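# Atún en conserva: ¿aceite, natural o escabeche para tener en la despensa? 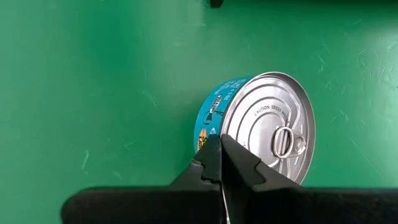
## Mensaje de rmancuso

Abro hilo porque llevo un tiempo comprando atún por inercia y quiero ordenar un poco la despensa. En casa somos 3 y gastamos bastante: ensaladas, pasta, empanada de vez en cuando. Hasta ahora compraba siempre en aceite de girasol, la marca Orketti, porque es la que tienen en la tienda de abajo. El mes pasado probé la Trititz al natural y me pareció seca, como corcho mojado.

Mis dudas son estas:

- Si merece la pena pagar el aceite de oliva o se pierde al escurrirlo.
- Si el natural tiene algún uso en el que no quede seco.
- Cuánto tiempo las guardáis. He encontrado latas al fondo del armario que ni recordaba.

Gracias de antemano.

Remo

---

## Respuesta de hagedorn_r

El aceite de oliva merece la pena si lo usas. Yo no lo escurro: lo echo a la ensalada y pongo menos del otro. Si lo vas a tirar por el fregadero, compra girasol y te ahorras la diferencia. Y por favor, no lo tires por el fregadero, que luego vienen los atascos. A un bote con tapa y al punto limpio.

El natural lo uso solo para croquetas y para rellenar huevos, mezclado con mayonesa. Ahí no se nota.

---

## Respuesta de yuto.m

> me pareció seca, como corcho mojado

Depende mucho de la marca. La Trititz viene muy desmigada y eso la seca más. Prueba una que traiga trozo entero, aunque sea al natural, y déjala con su líquido hasta el momento de servir. Si la abres y la escurres media hora antes, cualquiera se queda seca.

No estoy de acuerdo con lo de las croquetas. Con atún al natural la bechamel queda sosa. Yo uso el de aceite bien escurrido y rehogo la cebolla con una cucharada de ese mismo aceite.

---

## Respuesta de hagedorn_r

Sosa si no le pones sal. Llevo años haciéndolas así y no sobran. Con el de aceite a mí se me abren al freír.

---

## Respuesta de yuto.m

Se te abren por la masa, no por el atún. La masa tiene que pasar la noche en la nevera, tapada con film pegado a la superficie. Con dos horas no basta.

---

## Respuesta de normunds_j

Sobre guardarlas: la fecha que traen es de consumo preferente, así que no pasa nada el día siguiente. Lo que hay que mirar es la lata. Si está hinchada, con óxido en el cierre o con un golpe fuerte en la costura, fuera. Una abolladura pequeña en el lateral no me preocupa.

Las de aceite mejoran con el tiempo. Yo les doy la vuelta cada pocos meses para que el aceite llegue a todo el pescado. Las de natural no las guardo tanto.

En mi caso apunto con rotulador el mes de compra en la tapa. Tengo ahora varias de septiembre que abriré este invierno.

---

## Respuesta de kudo_y

Lo de dar la vuelta a las latas lo he leído muchas veces y no le veo sentido. El pescado ya va cubierto. Tampoco he notado nunca que una lata vieja esté mejor que una nueva, salvo en sardinas, y ahí sí.

Falta hablar del escabeche, que estaba en el título. Para mí es el mejor de los tres para comer tal cual, con pan y pimientos asados. En pasta no lo pongáis, el vinagre se come todo lo demás.

---

## Respuesta de normunds_j

Yo sí lo noto, sobre todo en bonito. Compré 5 latas iguales de Horness, abrí una al llegar a casa y otra bastante después. La segunda estaba más jugosa. Ya sé que con dos latas no se demuestra nada, pero es lo que hay.

---

## Respuesta de rmancuso

Gracias a todos. Me quedo de momento con esto: oliva para ensalada sin escurrir, girasol para empanada y una de escabeche para probar. El natural lo dejo para terminar lo que tengo.

Kudo, ¿el escabeche lo compras de alguna marca en concreto? En la tienda solo he visto Oshima y no la conozco.

---

## Respuesta de kudo_y

La Oshima está bien, algo fuerte de laurel. Si te molesta, escúrrela un poco y añade un chorrito de aceite. Sácala de la lata un rato antes y no la sirvas fría de nevera.

Y lo que sobre, a un recipiente de cristal. No lo dejes en la lata abierta.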